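Minutes, Building Fabric and Acoustics Working Group
Goltwood Library Annex, second floor meeting room
29/03/2022, 10:00 to 11:50

**Chair:** Marianna Chmielewska
**Present:** facilities (two), reading services (one), Muñoz Acoustics (one), Ikau Mechanical (one, by phone until item 4)
**Apologies:** finance

### 1. Minutes of the previous meeting

Accepted with one correction. Under item 3, "supply duct" should read "return duct." The action on carpet tile samples is closed. The action on the fire stopping record remains open and is carried to item 6.

### 2. Sound transfer between study rooms and corridor

Muñoz presented the results of the February measurements. Readings were taken in four study rooms with the ventilation on and again with it off. With the ventilation off, speech at normal level in the corridor was intelligible inside rooms 2 and 3 and partly intelligible in room 4. Room 1 performed better. The difference was put down to the short return wall at that end of the corridor.

The partitions themselves are close to their design rating. The loss is at the openings, chiefly the gap under each door leaf and the unsealed joint between frame and wall lining. Muñoz stated that upgrading the partitions before the doors are dealt with would give no measurable gain. The chair asked that this be recorded, as the draft budget still carries a line for a second layer of board.

Reading services asked whether complaints could be matched to particular rooms. The log does not record room numbers before August of last year. Entries after that date are mostly for rooms 2 and 3, which agrees with the measurements.

### 3. Door seals and hardware

Three options were tabled.

| Option | Work | Door out of use | Notes |
|---|---|---|---|
| A | Brush strip at threshold only | Under one hour | Little effect at speech frequencies |
| B | Automatic drop seal, perimeter gasket | Half a day | Needs closer adjustment |
| C | New door set and frame | Three days | Needs wall lining made good |

Option A was set aside. It has been tried on the staff office door and the strip has already worn on the hinge side.

Option B was discussed at length. Drop seals add closing resistance, and the present closers on the study rooms are at the low end of their range. Facilities reported that two closers leak oil and would need replacement in any case. Where a glazed leaf is used, a surface-mounted seal is the only practical type, and the supplier must confirm fixing details in writing before any order. Drilling toughened glass on site is not possible.

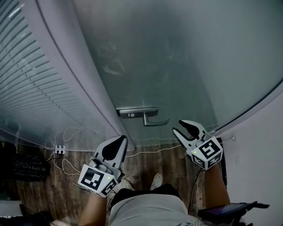

Lever height and latch engagement are to be checked on every leaf before the seals go on. A gasket that is too firm will stop the latch from throwing fully, and the door will then stand slightly open under its own closer. Muñoz recommended a compression of no more than 3 mm on the latch side. Facilities will measure with feeler gauges at the top, middle and bottom of each leaf and submit the readings on one sheet.

Option C was costed by facilities at 3550 dollars per opening, excluding decoration. The group did not support it for all rooms. It may be justified for room 3, where the frame is out of square.

**Decision:** proceed with Option B as a trial on room 2. Hold Option C for room 3 pending the frame survey.

### 4. Ventilation and background noise

Ikau confirmed that the supply fan can run at 80 percent speed and still meet the required air change rate for the study rooms at normal occupancy. Fan noise at the grilles drops noticeably at that setting. Muñoz cautioned that lower background noise makes corridor speech easier to hear, so the fan speed should not be altered until the seal trial has been measured. Agreed.

There was some disagreement over undercut doors. The original design relied on the gap under each door as the return air path. If the gap is closed by a drop seal, an alternative path is needed. Ikau proposed a lined transfer duct above the ceiling with two bends. Reading services asked whether ceiling access would mean closing the rooms. Ikau estimated one day per room, with the work done on the closed day where possible.

Muñoz will review the duct lining thickness. The proposed 25 mm was thought adequate for mid and high frequencies but marginal below 250 Hz.

The Ikau representative left the call at 11:05.

### 5. Reading room ceiling

The main reading room has 246 ceiling tiles, of which 27 are stained or broken. Facilities holds enough spares to replace the broken ones but not the stained ones. The current tile is no longer made in the same edge profile. The nearest match comes from the Plukville depot and has a slightly higher absorption rating.

The chair asked whether mixing the two types would be visible. Facilities said it would, under the north windows. It was suggested that good tiles be moved from the stack area to the reading room and the new type used in the stacks, where the light level is lower. Muñoz had no acoustic objection.

The cause of the staining is a condensate line that was rerouted last winter. No new staining has been reported. Facilities will inspect the line before any tiles are moved.

**Decision:** relocate tiles as proposed, subject to inspection of the condensate line.

### 6. Fire stopping record

The record for the second floor is incomplete. Penetrations above the corridor ceiling are photographed but not numbered, and two do not appear on the drawing. The transfer ducts under item 4 will add one penetration per room. The chair will not approve that work until the existing record is corrected.

### 7. Actions

- Facilities: gap and latch readings for all study room doors, one sheet
- Facilities: frame survey, room 3
- Facilities: inspect condensate line, report by email
- Facilities: number all corridor penetrations and update drawing
- Muñoz: written comment on duct lining, repeat measurement in room 2 after seals are fitted
- Ikau: sketch of transfer duct route with ceiling heights
- Chair: ask finance to suspend the partition board line
- Reading services: add a room number field to the complaints log

### 8. Any other business

Reading services reported that the book return hatch closes loudly. Facilities to fit rubber buffers from stock.

Next meeting to be set once the room 2 measurements are available.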